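Section 3. Oiling and storing your wooden stir sticks 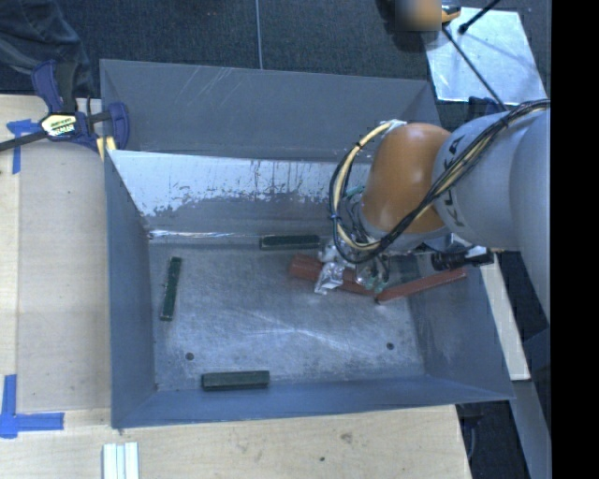
Photo: Omar Mansour

These instructions are for the plain wooden sticks in the Cilter dye and paint kit. The coloured plastic paddles need only soap and water.

Before you start

Let the sticks dry for two days after washing. Keep them away from the heater, or the wood will bend.

Steps

1. Rub each stick with the fine sandpaper, always along the grain. Stop when the surface feels smooth to the finger.

2. Wipe off the dust with a dry cloth.

3. Put a few drops of Gernard wood oil on a second cloth and spread it in a thin layer. Do not forget the ends, where the wood drinks the most.

4. Wait up to 3 hours. Wipe away all the oil which remains on the surface.

5. Lay the sticks flat in an open tray for the night.

Note: If the sticks were used with dark colours, some stain will stay in the wood. It does no harm, but please keep these sticks apart from the ones for white and cream.

CAUTION: Cloths with oil can catch fire by themselves. Spread them flat outdoors to dry, or put them in a metal can with water and close the lid. Never leave them in a pile.

Replacing a stick

Throw away any stick that is split. New sticks are sold in packs, part number 3722. Please write this number on your order.

Text: Valentyna Kravchuk. Revised 2020-07-18.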